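Abella laundry in Maltdale reopens folding room with new wooden table
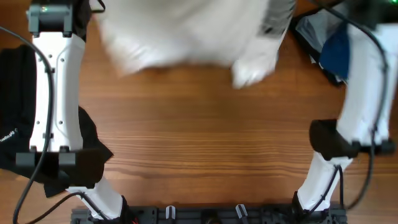

The wooden tabletop in the folding room at Abella, Maltdale.

MALTDALE - The folding room at the Abella laundry reopened Monday after two weeks of work on the floor and furniture. Customers can again dry, fold and bag their wash in the same building.

The main change is the table. It replaces a pair of metal counters that had stood along the back wall for years and had started to rust at the seams. Owner Bienvenido Maglaya said customers with white sheets and tablecloths had complained about marks.

"People would wash a sheet, dry it, lay it down and find an orange line on it," Maglaya said. "Then they had to wash it again. I gave out a lot of free washes over those counters."

The new top is made of planks in a warm orange-brown finish. It measures 92 inches long and 40 inches wide, enough for a bed sheet to be laid out and turned in thirds. Kevin Castaño built it in his shop in Clillell and brought it over in two sections, which were joined on site.

Castaño said he spent most of his time sanding. A tabletop used for fabric has to be smoother than one used for meals, he said, and he went over the edges by hand to take off anything that might catch a thread. The finish needed four coats and several days to harden before the room could open.

"I tested it with an old pair of my wife's tights," he said. "If those slide across, a towel will be fine."

The height was settled by asking regular customers to try folding on boards set at different levels. The one they picked is a little higher than the old counters. A lower shelf for children and for customers who prefer to sit will be added in September.

The floor was redone at the same time. Workers took up the old tile near the dryers, where several pieces had come loose, and laid a new surface through to the front door. The dryers themselves were not changed.

Maglaya asks customers to keep detergent bottles and bleach off the wood. A separate stand for them is next to the sink. Hot irons should also stay off the table, and the ironing boards are in the closet by the office door. Wet items should go straight from the washer to a dryer or to the hanging rail.

The laundry's wash-and-fold service, suspended during the work, is running again. Bags dropped off before 10 a.m. are ready the same evening. Sheets, tablecloths and other large pieces are priced separately, and the price list at the front desk has not changed since last year.

Anyone who left items at Abella before the closing can collect them at the desk. Maglaya said a shelf of unclaimed towels and pillowcases is being held until the end of the month. After that, whatever is left will go to the animal shelter in Clillell.

The folding room is open during regular laundry hours, 7 a.m. to 9 p.m. every day. Use of the table is free for customers.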